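Packing Small Sweets into Resealable Bags: Does Portioning Help?
Student project report, Packaging and Retail module
Jernwood site

1. Why we did this

The module handbook says that resealable bags "extend the life of a mixed product and improve portion control". We were asked to pick a claim from the handbook and look into it. We picked that one, mainly as it had no source next to it. Goodwin, the textbook everyone on the module is told to buy, repeats it in almost the same words and has no source either.

The question we wrote down was whether a mixed bag of wrapped chews is any better for being put in a zip-top bag, when every sweet already has a wrapper of its own. Our guess at the start was no. We have tried not to let that steer the write-up, but the reader should know it.

2. What we used

Wrapped sweets in several flavours, clear zip-top bags, paper slips for labels, and a dark flat work surface with a raised edge. The budget was split between sweets and bags, and the bags were the dearer half per use, which the handbook doesn't mention. We bought enough for 300 sweets in all and held 17 back as spares.

The dark surface was a good choice, whatever else went wrong. A bright twist of wrapper shows up on it straight away, so a sweet left behind gets noticed before the bag is closed. On the pale benches in the Primthorpe room we had missed a few in the practice run and only found them when clearing up. 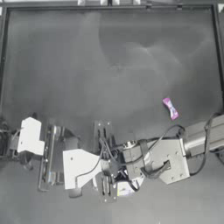 The raised edge matters as well. Twisted wrappers are light and slide easily, and without an edge they end up on the floor, where they have to be thrown away and written off. We had not planned for floor losses in the first draft of the method and had to add a column for them.

3. Method

Sweets were put into the bags by mixed flavour, with a paper slip in each. The bag was pressed flat to get air out and the zip run closed from one end. Two of us packed and the others checked, then we swapped.

We had 4 rounds planned. In July we would repeat the storage part with bags kept somewhere warm, though we are not convinced this will add much.

4. What we found

4.1 Filling. A bag filled to the top does not want to close. The film bunches, the zip bends round the contents, and you can think you have sealed it when there is a gap in the middle. Goodwin says to fill to "a comfortable level", which is no help to a packer. We settled on leaving a clear two-finger gap under the zip, and the checkers sent back far fewer bags after that.

4.2 Labels. We put the slips inside the film because stuck-on labels peel. In practice the slip slides about, gets pressed at an angle, and the writing is hard to read through a creased bag. Pencil was the worst. If we did it again we would print the slips in thick black type and put them in last.

4.3 Telling flavours apart. The argument for clear film is that the buyer can see the contents. It is partly true. Colours come through well, so a green wrapper and a red one are easy to separate by eye, and large lettering such as HI-CHEW can be read on a sweet that happens to face outwards. Anything in the middle of the bag is hidden by its neighbours.

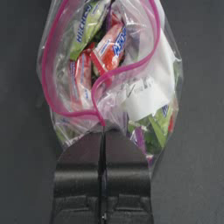

Page last changed: 5 June 2018

4.4 Freshness. We could not find a difference between bagged and loose sweets over the time we had. Our tasters disagreed with each other more than they disagreed about the bags. The Istness leaflet we were given claims a clear benefit, but it is a leaflet for people who buy bags.

5. What we would say to the module team

Portion control may be real, as a closed bag does make you stop and think before opening it. We did not measure that and neither, as far as we can see, did the handbook. The freshness claim should be taken out or given a source.

Our own weak points: the tasting group was small, the tasters knew which bag was which in round 2, and the storage cupboard was opened by other groups.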